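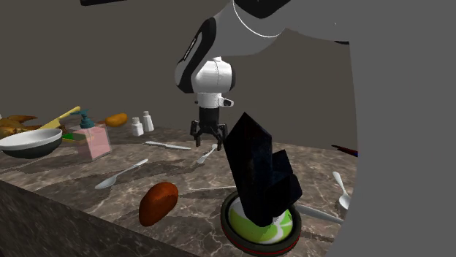 Does clutter in simulation change policy ranking?

Asked by Lacey Sugden, Aug 3, 2022

I'm comparing 2 pick-up policies on a simulated kitchen counter. With only the target object on the counter, policy A wins. With random distractors added (utensils, shakers, fruit, a bowl) policy B wins by a wide margin. I ran 400 episodes per setting. Which result do I report? My advisor wants one number.

3 answers

Ga-eun Son
Report both. Averaging them hides the thing you found. Also check that both policies saw the same layouts. If you sample distractors per episode without fixing the seed, A and B are being tested on different counters. Save 400 layouts to disk, replay them for each policy, and compare episode by episode. While you're at it, log collisions with distractors separately from missed grasps. In my runs most of the drop was the fingers touching something on the way down, and a planner change fixed more of it than retraining did.

Darren Nuttall
just run 1000 instead

Rochelle Begay
More episodes won't help if the layouts don't match, so do what Ga-eun says first. I would also vary the number of distractors and plot success against it. We did this in November with the Stenar scenes and the two curves crossed early. If your advisor still wants one number, give the cluttered one and put the plot next to it.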